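Last updated: August 10, 2018

Search this site Enter keywords Go

Brotero Opens Its Doors to Neighborhood Cooks with a New Shared Kitchen and Bread School

There has been a bakery on our corner for 28 years, and in all that time the question we have heard most often across the counter is whether we would ever teach people how to make the dark rye at home. We are very happy (and a little nervous!) to say that the answer is finally yes. Brotero is opening a shared kitchen and bread school in the old Van Rooij furniture showroom next door, and everyone who has ever bought a loaf from us, or only meant to, is warmly invited to come and have a look.

The new space is called Rustis. It has a long teaching bench, two deck ovens, a proofing room and a good big window onto the street, so people walking their dogs can watch the loaves come out. Classes begin in the fall and will run in the mornings and evenings, with groups kept to 10 people so that everyone gets their hands in the dough and a proper spell at the oven door.

"My grandmother baked once a week for a family of nine and never wrote a single thing down," said Reet Bite, head baker at Brotero, who will lead the rye and sourdough classes. "I spent years trying to get back to the taste of her bread, and I would love to save other people some of that time. Bring an apron, bring a jar for your starter, and come hungry, as we always eat what we make."

Work on the building began last winter and finished in July. Much of the showroom's character has been kept, including the old floorboards and the brass handrail on the stairs, which generations of local children have slid down and which we fully expect them to go on sliding down. The shelving was made by Teun Van Damme, whose workshop is just across the canal, and he has promised to come back and build a few more once he has seen how many flour bins we really own.

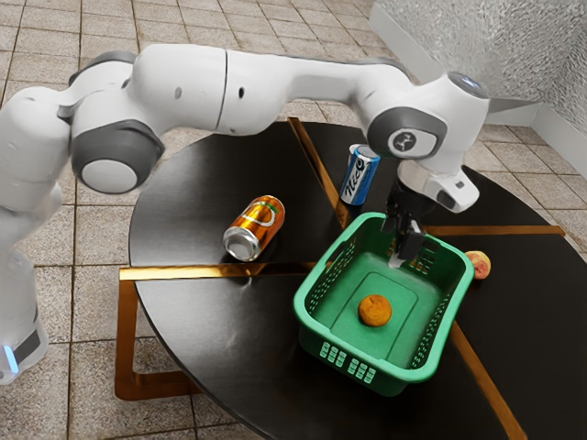
Brotero News | Vol. 28, No. 2 | Page 3

Besides the classes, Rustis will be open to small food makers who need a licensed kitchen but are not ready for one of their own. Jam makers, picklers, cake bakers and anybody with a good soup can book a half day at a time, with cold storage and the use of the mixers included in the price. Amber Hoekstra, who looks after bookings, has already had a long and lovely string of calls, and she asks for a little patience while she works her way through the messages.

"I started out selling spice cookies from a folding table, and finding a kitchen was by far the hardest part," said Hoekstra. "If we can make that first year easier for a few people in this town, I will be delighted."

The project was helped along by a gift of $3000 from Jeltel, the family flour mill that has supplied Brotero since its earliest days. The money will pay for free places in the beginner classes for high school students and for neighbors who are out of work. Yaw Gbeho, who runs the mill with his sister, will also give an evening talk on old wheat varieties and how stone milling changes the flavor of a plain white loaf. He tells us he can talk on the subject for hours, and we have told him we will bring coffee.

The opening party takes place on the first Saturday of next month, from ten in the morning until the bread runs out. There will be rye, cardamom buns, soup, a table where little ones can shape their own rolls, and starter to take home for anyone with a clean jar. Entry is free and dogs are welcome in the courtyard.

Class schedules and kitchen rates are available at the bakery counter. For interviews or to arrange a visit before the opening, please ask for Jeanine Peeters at Brotero, any weekday after the morning bake.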